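May 26, 2021

Open day at the Parnby site. Left at 6.40, arrived 8.55 after the diversion at the reservoir. Parking was on grass. Signed in, collected a lanyard and a map with the wrong building numbers on it, and went to the first session without coffee.

I had two reasons for going. The first was to see whether the palletising cell is as quiet as the brochure claims. The second was to find out how Drillano, their planning software, is tested before it goes near an arm. Our own test procedure is a man with his hand over the stop button, and it needs replacing before the new line is signed off.

Session one was the palletiser. It ran boxes of tinned fruit from a belt to a pallet and back again. I stood at the yellow line and could hold a conversation at normal volume, so the noise claim is fair, at least with an empty hall behind it. The vacuum pump is in a separate cabinet with foam on the inside of the door. I asked what happens to the foam after a year of cardboard dust and was told it is a service item. Price not known. The cell stopped once for a skewed box. The operator opened the gate, straightened the box by hand, closed the gate and pressed reset twice. The first press clears the fault and the second restarts the cycle. I would want a different colour on the second button.

Session two was the welding booth, seen through a dark screen by groups of ten. I have seen welding. I spent the time reading the cable labels on the outside of the booth, which were well done: both ends marked, printed sleeves, heat-shrunk. Ours are still masking tape and biro.

Lunch was a cheese roll and a carton of juice in the canteen. I sat with two people from the Prernonmont plant who had come for the conveyors and were disappointed in them. They run 48 drives on one controller and say it is too many. They have an arm of similar reach to ours and have given up on automatic path planning altogether; every move is taught by hand and saved under a number. It works until someone shifts a table. They shifted a table in October and lost a week.

Session three was the one I had come for. Simulation room, upper floor, blinds down, two large screens and a bench of desktop machines with their fans going. The method is as follows. A virtual room is built with a table, an arm and a handful of objects taken from a library. The objects are dropped in at changed positions, sometimes sensible and sometimes not, and the planner is asked to do one simple job, such as closing the gripper on a named item. The run is logged and the room is reset. No hardware is involved, so it can go all night.

The library is called Mathebula and holds 3,289 objects. I asked who had drawn them all and was told they came from several places over several years, which accounts for the mixed quality. Some are clean blocks of one colour. Others are scanned or painted with wear and stains. The presenter said the mixture is kept on purpose, as the vision part of the software becomes lazy if everything it sees is tidy. I accept that in principle. I would still like to know how many of them have correct masses.

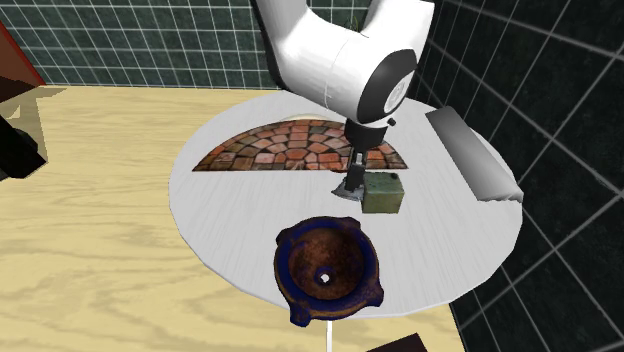 The figures were given for a batch of 356 runs. What I wanted was the split between planning failures and contact failures, and the slide did not have it. A planning failure is one where no path is found, or the path found takes the elbow through something. A contact failure is one where the path is good and the fingers arrive in the right place, but the object tips, slides or is pinched on a corner. The two need different cures. Lumping them together gives a figure that is easy to present and not much use to me. I said so, more politely, and was promised the log files. I left my address on their sheet.

There was a useful exchange on friction. In the simulator each object has one friction value for all its faces. In our shop the same casting is dry on Monday's shelf – no, that is unfair, it is dry on one shelf and oily on the next, whatever the day – and a single value will not cover it. They vary the value between runs within a set band. The band was chosen by judgement. I suggested measuring a few real parts on a tilting plate and using those as the ends of the band, which would take one afternoon. The presenter wrote it down.

Also asked about approach height. With the gripper straight down and the fingers close to the table, a small error in the table height means pressing into the surface. They allow a clearance of 5 mm on the virtual table, which is flat by definition. Our bench is not flat. I measured it last year and the dip in the middle would use up a good part of that clearance. Must find the sheet with the readings; I think it is in the drawer with the old fixture drawings.

The last part of the session was a live arm in the corner of the room following a path made in the simulator. It was slower than I expected, held back by the speed limit they set when visitors are present. Repeated the move several times without fuss. The stop button was wired to the controller and also to a separate relay, and they were willing to take the cover off and show me. The wiring was neat. The relay is one we already stock.

Left at 4.15. Did not stay for the prize draw.

To do:
Ask for the log files again if they have not come in a fortnight.
Price the pump foam.
Make a tilting plate. There is an offcut of aluminium under the saw that would serve.
Re-measure the bench, corners and middle, with the long straight edge.
Order printed cable sleeves, two sizes.
Claim mileage, including the diversion.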